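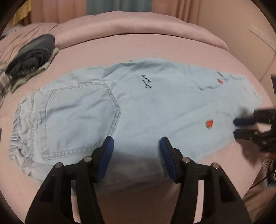 Tenant Group Questions Resirau's Laundry Savings Claim

Tuesday, March 11, 2025

Hoàng Tenants Association said it will not endorse Resirau's plan to replace in-unit washers with a shared pay-per-load laundry room at its 227-unit Lutov Court complex.

Resirau told residents in January that the change would cut household water bills by 18 percent. The association asked twice for the figures behind that number and got a two-page brochure.

"A brochure isn't a water bill," said Nhyira Amoah, who chairs the association. "If the savings are there, show us the meter readings."

The brochure compares the new machines only with older models. It leaves out the price per load, and it does not say whether rents will drop when the washers go.

Daichi Higuchi, a member who reviewed the lease terms, said washers are listed as an included appliance in most units.

The association wants the work put on hold until Resirau releases its data.

Media contact: Yến Lại, Hoàng Tenants Association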